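December, workshop notebook, Tastorthorpe. Started 1845, tea gone cold already.

Carried on with the sorting of the small parts, which I had promised Villads would be finished before the holidays and which has grown, as these things do, into a tidy of very nearly everything. The screws from the Fakum cabinet had been living in jam jars with the lids rusted on, and it took me a good while with a cloth and a warm tap to get the last of them open. Most of the contents are perfectly usable. The short brass ones I've kept apart because Lemlem wants them for the clock cases and has been very patient about it.

Count for the M3 pan heads came to 566 after throwing out anything with a chewed slot. The label on the jar said 1000, in my own handwriting I'm sorry to say, so either we have been busier than I thought or I was in an optimistic mood that day. New label written and dated. We should order another 600 when the Drillska order goes in, and while we're at it some more of the little washers, the ones that roll under the radiator.

Lemlem came by with a bag of clementines and stayed to help with the drivers, bless her. We laid them all out by tip and found three of the same size, and no sign of the long Fujimoto one I was so fond of. If whoever has it reads this, no hard feelings, just pop it back on the hook! She thinks the drivers ought to go in the drawer beneath the vice. I like them out where I can reach them — we have agreed to try her way until the end of the month and see who grumbles first.

On trays: I do prefer a shallow one for the job in hand, with a bit of a rim and rounded corners, so that you can chase a small screw to the edge and get a fingertip under it. Deep boxes are fine for the shelf but miserable to pick from. The yellow tray is empty and sits on the pale end of the rose-printed top, with plenty of white round it to show up a stray screw.
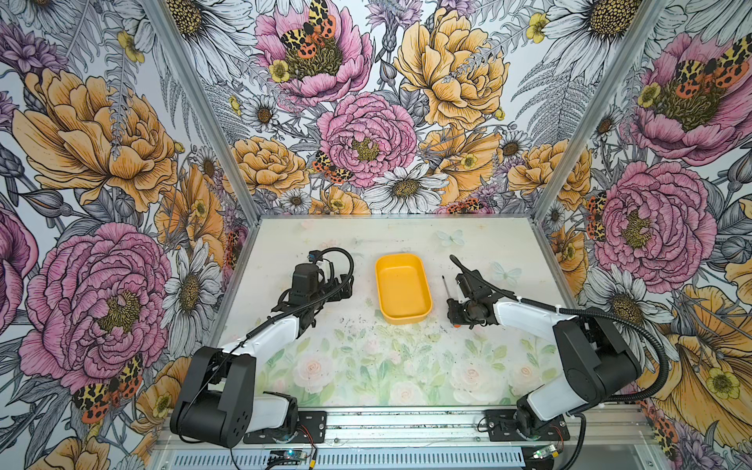 Should mixed screws be sorted by length or by thread first?

Thread first, then length within each thread, as a wrong length is easy to spot by eye and a wrong thread generally isn't until you've spoilt the hole.

Still to do: the jar of wood screws, the odd springs, and a proper wipe of the shelf before anything goes back on it. Villads has the spare labels in his coat pocket, must ask.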